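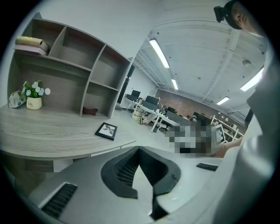
Hutch side of the desk, with the "Life" flower pot under the cubbies

Ticket title: Gray desk hutch leans forward, cubby boards keep creeping out
Status: Open
57 views | 4 replies

Hi all! I put together the Brumholm desk with the hutch on top (the gray wood-grain one) in February and I've been fighting with it ever since. The hutch tips toward me a tiny bit, and the thin upright boards between the cubbies slide out if I lean on the desk to write. I've emptied most of the cubbies for now so there's less weight up there, just the gold tube and the flat pink thing left on the top shelf.

What I've tried so far:

Tightened every cam lock. Held for a day, then back to wobbling.

Took the back panel off and slid it in again, in case I'd missed the groove. I hadn't, grr.

Felt pads under the front of the hutch. This helped the lean a lot! But now there's a gap I can slip an envelope into, and the daisies sit right under there so I see it every time I sit down.

Friday I called Hokberg, where I bought it, and waited 20 minutes to hear that the brackets come in a separate bag. I never got a separate bag. Is that a real thing? If somebody has the bracket size, please post it, I'd happily buy a pair at the hardware store instead of waiting on the mail.

Also, do they screw into the desktop from below or from behind? The booklet skips that page completely.

Thanks so much!
Raíssa Damasceno

Share 4 | Comments 4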